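**Operators wanted for our gripper comparison, December**
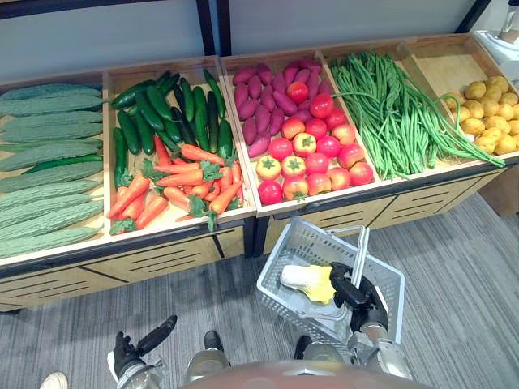
Temitope Balogun says the sweet potatoes are where you find out what a gripper is really like, and Helmut Baumgart wrote back that he'd take the beans any day. Come and settle it for us!

We're Hadach, and we're comparing two sets of fingers for our two-armed robot, the Zement and the Clirnamlow, on grocery picking. You'd drive the arms yourself: one holds the shopping basket, the other reaches into the bins for imitation vegetables. Then we swap the fingers and you go again. Each person does 92 picks per set, with plenty of breaks, and we're hoping to reach 3,000 before we write anything up.

No robotics background needed. We'd love some people who have never touched a controller (gamers are welcome too, of course). You should be 18 or over and okay standing for an hour at a time. Tell us if you're left-handed, we're short on lefties.

Pay is $23 an hour, training included.

Write to Ladi Osagie at the Hadach front desk with the dates in December you can do. Posted 3 December 2021.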